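Why Tabletops Cup, Crack and Creep
Wood keeps exchanging water with the air long after it has been cut, planed and finished. Furniture design has to allow for it. 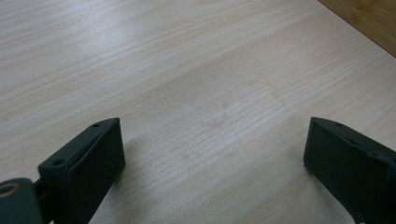
Moisture and dimension

A board in a heated room loses water until its moisture content balances the surrounding air. In a dry February interior that balance may sit near 6 percent. By August, in the same room with the windows open, it can pass 11. Below the fiber saturation point, every change in moisture content produces a change in size.

The change is uneven. Along the length of the grain it is too small to matter for furniture. Across the grain it is large, and it is larger in the tangential direction (parallel to the growth rings) than in the radial direction. In many hardwoods the ratio is close to two to one. A flatsawn board therefore moves more across its width than a quartersawn board of the same species, and it also tends to cup, with the bark side going hollow as it dries.

For a wide panel the arithmetic is simple. Multiply the width by the expected change in moisture content, then by the published coefficient for the species and cut. A flatsawn panel 36 inches wide, with a coefficient of 0.0035 per percentage point and a seasonal swing of 5 points, will move 0.63 inch. A rigid frame screwed to that panel at both edges will either bend the screws or split the wood.

What the makers do

Kulteck, a contract furniture shop that builds mainly for libraries, mounts its solid tops on steel rails with slotted holes. The center fastener is fixed and the outer ones slide, so movement is shared between the two edges. The slots are cut wider than the calculation calls for, and the screws are tightened only enough to hold the top down. An overtightened screw in a slot behaves like a screw in a round hole.

Bernunik uses wooden buttons that ride in a groove on the inside of the apron. The method is old and cheap. Its weakness is assembly: a button pushed fully home in the dry season leaves no room for the apron and top to shift against each other. The shop now sets a gap with a spacer and removes the spacer after the screw is in.

Breadboard ends cause more trouble. The end piece runs across the panel and hardly changes length, while the panel behind it grows and shrinks. Glue belongs only at the center tenon. The outer tenons are pinned through elongated holes. Even a correct breadboard will sit flush for only a few weeks of the year.

What finish can and cannot do

No common finish stops vapor. Film finishes slow the exchange and flatten out short swings, such as a rainy week. They have little effect on a full season. Oil alone slows it much less.

Balance matters more than thickness. A top with four coats above and bare wood below takes up water faster from underneath, and the lower face swells first. Minja, which refinishes restaurant tables, logged 1,853 tops over several years of intake. Of the ones that came in visibly cupped, 200 had no finish at all on the underside. The shop now seals both faces on the same day, end grain included.

Storage before assembly

Lumber should reach the humidity of the space where it will be used before any joints are cut. Stodeo keeps its stock on stickers in a conditioned room for at least 20 days, and longer for anything over an inch and a half thick. Readings are taken with a pin meter at the middle of the board, well away from the ends, and corrected for species. A surface reading from a pinless meter can look fine while the core is still two points high.

Finished panels waiting for a base should stand on edge or lie on stickers. A panel left flat on a bench can only breathe from one side, and a dry night is sometimes enough to put a curve in it.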